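March 10, 2020

Projection workshop, second day on the Sorkon reels. Coffee machine is still out so I'm writing this with tea, badly.

Ran reel 2 of *Hikberg* through the bench again this morning and the splice at the head is holding nicely. I'd been dreading it! The old tape had gone to glue and left a smear over the first few frames of the station platform, right where the titles come up, and I was sure we'd lose the title card with it. Two passes with the solvent and a lot of patience with the cotton buds, and the lettering came up clean. The tail is another matter. The perforations are torn for a good stretch on the soundtrack side and I'm not running it through the Ammann until they're patched, whatever the schedule says.

Running time is still annoying me. The Fedard leaflet gives one length, the censor's card gives another, and what we've got on the bench matches neither. I measured reel 1 properly this time (no guessing from the diameter, yes, I know) and got 1675 feet on the counter. That's longer than the leaflet allows for, so either somebody at Fedard couldn't add up or we have the early cut, with the whole ferry business left in. I'd love it to be the early cut. The ferry sequence is on here, all of it, including the bit where the uncle loses his hat and the orchestra goes daft. 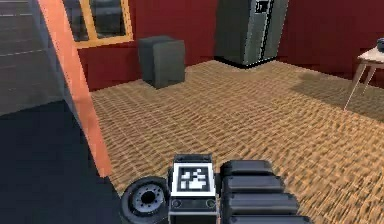
Benedikt Wallner reckons I'm getting ahead of myself. His view is that the ferry could have been put back for a reissue, and that I should read the edge codes on those shots before I tell anyone it's the early cut. Fair enough, and annoying, as I'd already half drafted the programme note. He also thinks the music under the hat gag sounds like a different recording from the rest, thinner and a bit further off. I played it again after lunch with the headphones on and I think I can hear it too, but now he's said it I'd hear it anyway.

So, edge codes. Got through the first part of the ferry before my eyes gave up. They're faint and some are printed over, but the ones I can read are the same as the platform shots. Not proof. Will carry on tomorrow with the better loupe if it has come back from upstairs.

Sound: there's a pop at every join in reel 2, and a low hum that wasn't there on the last test. Swapped the exciter lamp, no change. Swapped the cable, hum gone. Binned the cable so it can't creep back into the drawer.

The hall for the April screening seats 380 and they want a trailer from us. I said we'd see. If we do one it should be the uncle and the hat, and no voice-over please.

Still to do: patch the tail, order more splicing tape (the narrow sort), and ask Sorkon whether their cans ever had a cue sheet in them.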